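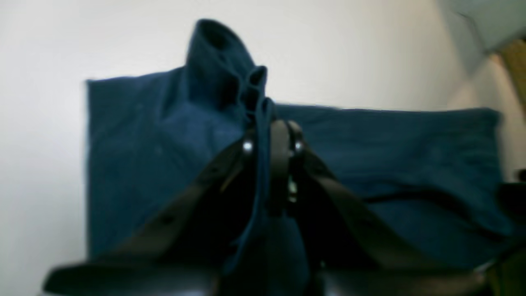 Subject: Re: cloth demos, hand-guided vs. remote
Date: 2021-10-12

Sunil Pramanik wrote:

> We have 600 cloth episodes from September, all recorded by remote
> control on the Tokon setup. The policy grabs the cloth fine but lets
> go early on the lift. Is it worth redoing part of the set by moving
> the arm by hand? Also, what length are other people cutting episodes to?

Sunil,

We did both on the Plavon arm. Hand guiding was faster for the operator but we stopped using it for cloth. With your hands on the arm you feel the fabric pull and you correct for it, and the wrist camera records none of that. You also lean into the view a lot. We threw out 28 episodes for sleeves and elbows before we changed over.

For the early release, check your gripper command against the measured finger position. On ours the operators were easing off the trigger a little during the lift, and the fingers stayed shut because of the lag. The policy learned the easing off and nothing else. We now log the command and the measured width as separate columns and train on the measured one. Carton has the script, it is in the Hinojosa folder under tools.

On length, we trim the idle time at the start and leave the end alone. Keep the half second after the fingers open. 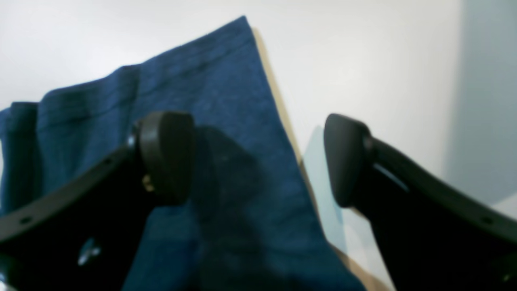

Should failed grasps stay in the set?

Keep them if the operator recovered and finished in the same episode. Drop the ones where the arm was reset partway through.

We ended up with 581 usable episodes after that rule. Before you redo anything I would filter what you have and retrain once.

The lag fix is in the branch from last week. It needs the new config file or it will read zeros for width.

> Second question, do you show the operator the wrist view or let them
> look at the table directly?

Wrist view only. If they can see more than the policy can, they use it.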